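### 3.2 What stays on the table

We had expected, when we began visiting households in Carkmont, that the interesting part of a shared breakfast would be the eating of it. Most earlier writing on the subject ends when the last person stands up, and so did our first interview guide. It was Stamatia Petridis who noticed, on reading back through the early notes, how often people went on talking about the table after they had left it — whose mug had been there since six in the morning, who ought to have carried the bowl to the sink, and why it was perfectly all right to leave a cup but rather rude to leave a plate.

We therefore added a short set of questions on what we came to call the resting period, by which we mean the time between the end of a meal and the clearing of the last piece from the table. Over the study we recorded 477 such periods in 40 households, and they turned out to be far more varied than we had supposed. Some were over before the kettle had cooled. Others ran well into the afternoon, and in three homes in the Orden district the breakfast things were still in place when supper was laid around them. Mugs and cups were the most patient objects of all (see Figure 3).

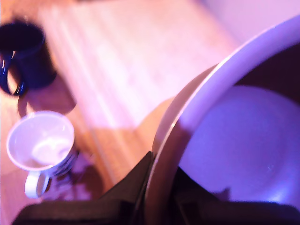 **Figure 3.** Two drinking vessels and a large pale bowl on a wooden tabletop.

People were generous in explaining their habits to us, and a little shy about them too. One retired baker in Plamdale told us that a mug is never really finished with, only waiting, and she kept hers by her all morning on the understanding that somebody might put the coffee on again. Bowls were spoken of quite differently. A bowl takes up room, it belongs to the whole family, and several people said they could not settle down to a letter or a newspaper with one sitting at their elbow. In 13 households the large bowl was the first thing to be moved, even when it went no farther than the other end of the table — a small journey that we had at first failed to write down at all.

The table itself matters here as well. Where it was the only good surface in the home, and in the better light, things were cleared sooner and with more grumbling, as the homework or the sewing was already on its way. Where there was a second surface nearby, cups gathered in little companies and stayed. Achilleas Sarantis has suggested that we treat these companies as a kind of polite notice to the rest of the household that the room is still in use, and we take up his suggestion in Section 4, together with the interviews from the Galanis building, where two families share one kitchen and the question of whose cup it is can become quite lively.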